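I have been suspicious of the one-bin method since Flurina first sent me the link, and I remain suspicious now that I've tried it.

If you've missed it, the idea goes like this. You take every small thing that lives in your bathroom and give it a bin of its own until you have decided whether it stays. You put one object in, look at it with nothing else around it, and are meant to feel something. Then it goes to the keep side or the second bin, and the second bin leaves the house on Friday. The woman who wrote the original post claims she got rid of 621 items this way. I don't believe her. I don't think I've owned 621 small things in my life, and I'm including hair elastics.

The comments under it are worse. Somebody called it "a conversation with your drawer". I don't want one of those. My drawer is full of dried-up mascara and a thermometer I'm not sure works.

Still, October is a dull month, and the drawer had got to the point where it wouldn't close unless you pushed the combs to the back with a ruler. So I gave it a go, starting with hairbrushes, which is where I suspect most people's trouble is. They're an awkward shape. The round ones are the worst of the lot: they won't stack, they roll, and the bristles hook onto whatever is beside them. A paddle brush will at least lie flat and behave itself. 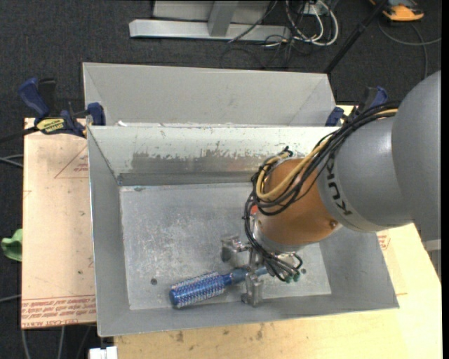 *Round brush, blue, alone in the grey bin. The second bin is right behind it.*

I will concede one point. Against plain grey metal you do see a brush properly. In a drawer it's a bit of colour in a tangle, and by itself you notice the barrel and the rows of pale bristles and start asking when you last did a blow-dry that called for it. My answer was my cousin Veronika's wedding, and even then I gave up halfway and put it in a clip.

Where I part ways with the method is the bin itself. Ivar, whose shop sells a "sorting set" for this, will tell you it has to be metal and it has to have sloping sides, so that things slide to the centre "of their own accord". Rubbish. A brush stops where you put it down. A roasting tin would do, or a shoebox lid, or the sink with the plug in. I'd want a great deal more than a nice slope before I paid for a set of two.

I'm also not convinced by the rule that you never handle two things at once. It's fine for brushes. It's madness for bobby pins. Theresia tried it properly, pin by pin, and quit after 20 of them to go and make toast, and I consider that the most sensible review the method has had so far.

As for results, I got the drawer down to one paddle brush, one wide comb and a small pot for the pins. It closes without the ruler. I suspect it would have closed just as well if I'd tipped the whole lot onto a towel and been ruthless for ten minutes, which is how my mum did it every spring with no link to send anyone.

Flurina wants me to do the linen cupboard next. I've told her I'm thinking about it.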